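Rendel Journalism Fund opens call for local reporting on housing and seasonal work

SULGATE, 18 September 2026 — The Rendel Journalism Fund has opened applications for its new reporting grants, which will support freelance and staff journalists covering housing, rents and seasonal work in small towns and rural districts.

The fund will award seven grants of up to 2,000 euros each. Selected journalists will also be paired with an experienced editor, who will work with them from the first outline through to publication. Travel, translation and records fees can be included in the budget.

The grants follow a survey carried out by the fund this spring. It drew replies from 546 reporters and editors at local newspapers, radio stations and news sites. Most of those who answered said they had dropped at least one housing story in the past year for lack of time or travel money.

"Local reporters know where the workers sleep during the harvest and what they pay for a bed," said Carolina Quintela, director of the fund. "They often can't take three weeks away from daily news to document it. These grants are meant to pay for those weeks."

Applications are open to journalists working in any medium, including text, audio, photography and video. Teams of up to three people may apply together, but one person must be named as the lead applicant and will sign the grant agreement. Stories may be published in any language. A short summary in English is required for the fund's website.
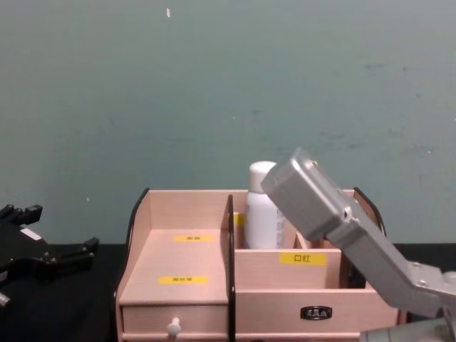
Can journalists apply without a letter from a publisher?

Freelancers may apply without one, but they must have a signed letter of intent from a newsroom before the second half of the grant is paid.

Proposals will be read by a jury of working editors chaired by Tomás Correia, who edited the regional weekly Josta before joining the fund as head of programs. The jury will look at the public interest of the story, the reporting plan and the safety of sources. Applicants who plan to interview workers without a written contract should explain how they will protect names, addresses and recordings.

"We would like to see proposals with a clear question and a realistic budget," Correia said. "A small story in one town is fine. We are also open to work that follows the same employer or landlord across several places."

Grant holders will be announced in December and will meet for a two-day workshop at the Aguiar Press Center in Sulgate. Sessions will cover property records, interviewing through an interpreter and working with payroll documents. The fund will cover travel and lodging for all participants — including every member of a team.

The fund has no say over the content of the published work. Grant holders keep the rights to their stories and are asked only to credit the fund at first publication.

Application forms and budget templates are available from the Rendel Journalism Fund's website. Press inquiries should be addressed to the fund's communications office in Sulgate.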